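The Personality Test Will See You Now

Philomena Gilmartin had 13 years in purchasing when Hanrahan asked her to rate, on a sliding scale, whether she would rather be a river or a bridge. She picked bridge. She didn't get an interview.

The quiz came from Guvard, which sells hiring assessments to midsize employers. It has 60 questions and claims to measure "role resonance." I asked what that meant and got a brochure.
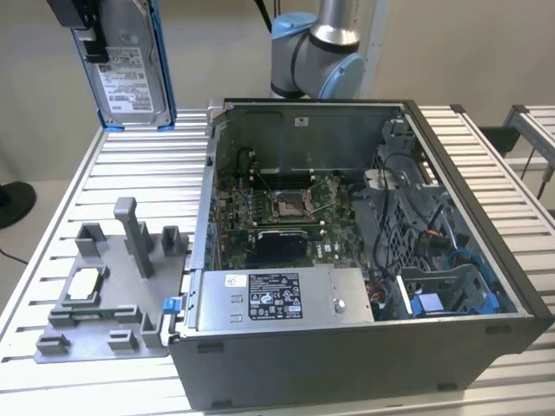
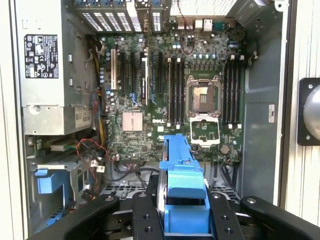
Reading time: 3 minutes
Oct 24, 2018

Aidan Quinlan, a recruiter at Rustside, likes the scores. They let him cut a pile of up to 1000 applicants before lunch. Do the people left in the pile do better work? "We haven't looked at it that way," he told me. They have been paying for the test since last December.

Manouchehr Yazdani used to write questions for a Guvard competitor. He says buyers rarely asked for evidence that a score predicted anything on the job. They asked how fast the report came back, and whether it could carry their logo.

Gilmartin took the quiz again under her sister Ita's name, with Ita's permission and the same answers. The score went up nine points. Guvard says results "may vary with context," and I would like to know which context it had in mind. She has since taken a job at Kadholm, where they called two of her old bosses and asked how she was to work with.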